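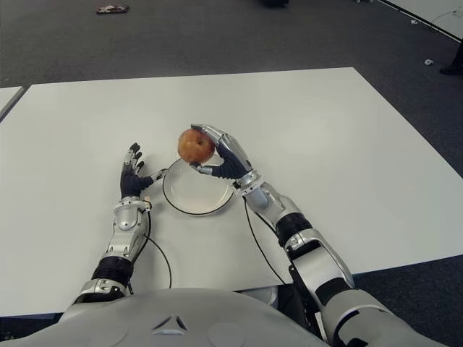

I have been getting rid of kitchen things since November, and the plates were the last big job. When I moved to Hasbridge I brought everything from the old flat without sorting it, so there were three different sets, none of them complete, plus the odd ones that turn up after people come round for dinner. I kept the white ones with the thin black line round the rim. They are shallow, so no good for soup, but they stack flat and they go with everything else I own.

The rest went to the charity shop on Javier Street, up to 50 pieces if you include saucers. I weighed one of the old stoneware dinner plates before it went and it came to 1029 grams. Four of those on a shelf is a lot to lift down with wet hands.

The table stays as it is. It is plain white and matt, and it shows every crumb, which I used to think was a fault. I wipe it more often now. Turmeric is the only thing that has marked it, and bicarbonate paste took most of that off after two goes.

Pans were harder. I had seven and used two. Si-eun Bang told me to put them all in a box and only take one out when I needed it, then look at what was left in the box after a month. I did that. The big casserole came out once, for a stew. The griddle never came out at all, and neither did the small milk pan, though I kept the milk pan anyway. 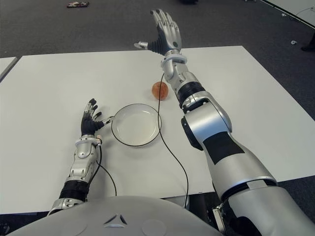
The white frying pan is used every day. It has a short handle, so it fits in the cupboard without the door catching, and the black rim matches the plates, although I bought them years apart. I do eggs in it, and pancakes, and fruit when there is some that needs using. Halve it, take out any stone, put it cut side down in a little butter on a low heat and leave it alone for five minutes. A spoonful of yoghurt on top if you have it.

I wash the pan by hand with a soft sponge and dry it straight away. Metal spatulas went in the same box as the griddle.

Gyu-bin Lim asked what I did about storage. I bought one Loven shelf rack, 300 mm deep, and put it in the cupboard next to the cooker. Plates are on the bottom, bowls in the middle and the pan on top. I looked at the Tasano one as well but it was too tall for the cupboard.

Next is the drawer with the lids in it. I have matched four lids to four tubs so far and there are plenty still to go.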